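8th March

Quick one, typing this with my hands still taped. Open mat ran long and I have to be up early.

So. Two weeks into the new gym and I think I'm staying. Some of you asked why I left the old place after all that time and the boring answer is the drive. Moved across Tedton in August, and what used to be a short hop turned into sitting behind trucks both ways. Started skipping classes. Then started skipping weeks. Orketti is a walk from my door so no more excuses.

Weird being the new guy again. I've had my purple belt long enough that it's gone kind of gray and people look at it and then go HARD. First night I got stuck under side control for what felt like a whole round, same guy, same grip on my collar. Couldn't breathe, couldn't frame, nothing. Shrimping like a beginner. Went home and watched old instructionals in bed like it was going to help.

Second night better. Found out they play a lot of half guard there, everybody does, even the kids class, and I've always been lazy about the underhook. Got punished for it right away. So that's my project now. Underhook first, then knee shield, then think about sweeping. Boring stuff.

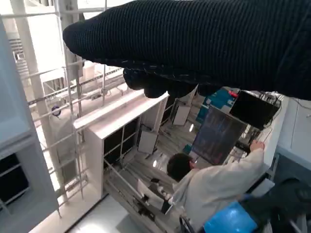

White coat, hand up at the big panel.

Weight. Ugh. The Prins tournament is 12 weeks out and I signed up a division down from where I'm walking around. Fifty bucks, no refunds, so I'm commited. Not doing the sauna thing again. Last time I made weight and then got choked in the first match by somebody who had clearly eaten breakfast. This time slow and early — more walking, less late night cereal, no soda till it's over.

The bracket isn't huge but the whole event had 437 people last year and they ran it on six mats, so lots of waiting. Need to get better at the waiting. I get cold, I get nervous, I go pee nine times. Bringing a jump rope and a hoodie and staying OFF my phone.
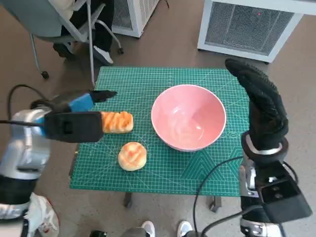
Pink bowl, green mat.

Gear stuff, since I get emails. Still wearing the Femudex gi. The pants shrank, the jacket didnt. Knees are going thin but I'm not buying another until something rips. Mouthguard is the boil kind and it's fine. Ears are fine too, thanks for asking, the left one is puffy but not bad enough to drain. I tape two fingers on my right hand every class now and that helps more than any of the fancy grip trainers I bought.

Plan for the next few weeks: three gi classes, one no-gi, one lift if my back feels ok. Takedowns at every open mat even though I hate them. I pulled guard in every match last year and I'm tired of starting from bottom down two points because I did it sloppy.

Laundry's done, going to hang the gi up and crash. Will post again after the in-house rounds if I have any skin left on my elbows.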